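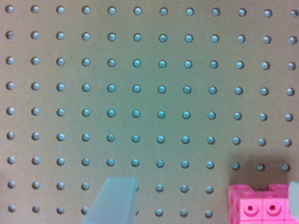
The Long Wait for a Short Bus

Getting a disabled child to preschool is treated as a minor matter in most state plans. In three rural counties, families say it decides whether the child goes at all.

7 Feb 2022

The preschool in Plerkar has a ramp, a speech therapist two mornings a week and a teacher with a certificate in early childhood special education. What it did not have, until last October, was a way for a child in a wheelchair to get there from the north end of the county.

The distance is 54 miles round trip. The district ran a bus over most of that road every school day, but the bus was for kindergarten and up. Younger children could ride only if their education plan said so, and for years the plans written in Plerkar did not say so. Parents were told that transportation could be discussed later, once the child had settled in. Several of them never found out whether the child would have settled in.

Under federal law, children with disabilities are entitled to a free and appropriate public education from their third birthday. The law also covers related services, meaning the things a child needs in order to benefit from that education. Transportation is on the list, along with speech therapy, physical therapy and others. The team that writes a child's plan decides which of them apply. Parents are members of that team, though many in Plerkar and the two neighboring counties, Skerkis and Tolentino, said they did not understand this at their first meeting. They thought they had been invited to hear a decision.

One mother in Skerkis kept the paperwork from her son's first meeting in a kitchen drawer. The form has a line for transportation with two boxes. The one marked "not needed" had been filled in before she arrived. She signed at the bottom of the page. Her son was three, used a feeding tube and could not sit in an ordinary car seat for longer than it took to get to the pharmacy. She had a job that started at seven in the morning.

"I figured they knew what was available," she said. "I didn't know it was supposed to start with what he needed."

He missed most of his first year. The school marked him enrolled.

Where the numbers go

Enrollment is the figure that gets reported. Attendance for preschool children is kept by each school, often on paper, and in these three counties it is not broken out by disability. A child who is on the roll and comes in one day out of five looks the same in the state's count as a child who is there every morning.

A parents' group in Tolentino tried to fill in the gap. It sent a questionnaire to every family it could reach with a child under six receiving special education services, and 172 families sent it back. The group's members are careful about what the answers show. The families who responded were the ones on mailing lists, and those tend to be families who already have some contact with services. Even so, getting to school came up more often than any other problem, ahead of waiting lists for therapy and ahead of staffing.

The written comments fill the last section of the report. A grandmother describes driving a child in, waiting in the parking lot through the half-day session because going home would have used too much gas, then driving back. A father writes that the van his district provided came without a working lift for most of the winter. Another family moved. They rented a smaller house, closer in, and their older daughter changed schools.

The district superintendent's office in Tolentino said it had read the report and agreed with much of it. It also said that its transportation budget is set by a state formula that counts children in kindergarten through grade 12. Preschoolers do not bring in any money under the formula, whatever their needs. The district pays for their rides out of its general fund, the same account that covers heating and roof repair.

Drivers and seats

Money is one part of it. A vehicle that can carry a three-year-old with a disability needs the right restraint, and the right restraint depends on the child. Some need a harness, some an adapted seat, some a tie-down for a wheelchair that will be outgrown in a year or so. Most also need an aide on board. A driver cannot watch the road and a child with a seizure disorder at the same time.

Skerkis has had an opening for a bus aide since before the pandemic. The job is part time, split between early morning and midday, and pays less than the distribution warehouse out by the highway. Two people have taken it in that time and both left for full-time work. When there is no aide, the route does not run, and the families on it get a phone call, usually the night before. One mother said she had stopped planning for the calls and simply asked her employer to take her off mornings altogether. She lost her health coverage when her hours dropped and had to move her daughter onto a different plan, with a different list of specialists.

Drivers are short as well, there as everywhere. Districts have been combining routes to cope, which lengthens each ride. A ride of more than an hour is hard on any small child. For one with reflux, or one who has to be repositioned, it may not be medically reasonable, and a doctor's letter saying so can put a family back where it began. The district has offered a bus, the family cannot use it, and the file shows that the service was offered.

Some districts pay parents to drive instead. They are allowed to, if the parent agrees, and for some households it works well. The mileage rate in Plerkar had not been raised in 10 years when parents brought it up at a board meeting last spring. It was raised that summer. Families without a car get nothing from the arrangement, and a parent who drives both ways for a half-day program has very little of the day left for paid work.

What Plerkar changed

The new route in Plerkar began with a complaint. A family filed with the state, arguing that the district had a practice of leaving transportation out of preschool plans without looking at each child. The state agreed that the question had not been properly considered and told the district to go back over every current plan.

The review took most of a semester. Staff called each family and held a new meeting where one was wanted. Teachers who sat in on the meetings said the conversations were different from the ones they were used to. Parents were asked what a morning looked like at home, who was there, what time the medications were given, how long the child could sit. In some cases it came out that the family did not want a bus and would sooner have a later start. In others the child turned out to need very little, a booster with a harness and a seat near the front.

The district then bought a used van from a senior services agency and had it refitted. It takes a small number of children and one wheelchair. It leaves from the north end and makes its stops in the order that gives the child with the lowest tolerance for travel the shortest ride. The aide is shared with the preschool classroom, so the job is full time and comes with benefits. It was filled in the first month it was posted.

Teachers in the classroom noticed the difference quickly. Children who had been coming in now and then were there often enough to learn the routine: where the coats went, which song meant cleanup, who liked to sit by whom at snack. The speech therapist, who had been making up missed sessions on whatever day a child happened to appear, went back to a regular schedule. One boy who had been on the roll for a year without anyone being sure what he understood began to point at pictures to ask for things.

There have been problems. The van was off the road for part of December with a bad transmission, and the backup plan, a contracted taxi with an adapted seat, was not ready. The district is also paying for the route out of its general fund and has said it can commit to it only one school year at a time. Parents have asked for something in writing that goes beyond June.

A change to the formula

Advocates in the region want the state to count preschoolers with disabilities in the transportation formula. A proposal to do so has been drafted, and they hope to see it introduced in the current session. Similar wording was dropped from a larger school finance bill two years ago over its cost. Supporters say that estimate assumed every eligible child would need a specialized vehicle, when many could ride an ordinary bus with a proper seat.

They are also asking for two smaller things that would cost much less. The first is that districts report preschool attendance for children with disabilities and not only enrollment. The second is that the state's standard form be changed so the transportation section cannot be completed before the meeting. Parents would see it blank, and the team would have to write a sentence or two giving its reason, whichever box was marked.

Nidholm, a nonprofit that trains parents to take part in these meetings, already suggests something close to that. Its handout for families tells them to ask for a blank copy of the form ahead of time and to write down an ordinary morning from waking up to leaving the house, with times. It suggests bringing the child's car seat or a photo of it, and asking who will be on the bus besides the driver. It also reminds parents that they can ask for another meeting at any point in the year, and that signing to show they attended is not the same as agreeing to the plan.

The mother in Skerkis asked for a new meeting last fall. Her son is four now. His plan calls for a bus with an aide, and when there is an aide, he rides it. He has a seat on the right side, by the window, and his teacher says he arrives awake. The last time the route was canceled, his mother wrote the date on the calendar in the kitchen and asked the district in an email how it planned to make up the hours. She is still waiting for the answer and has another meeting scheduled before the end of the school year.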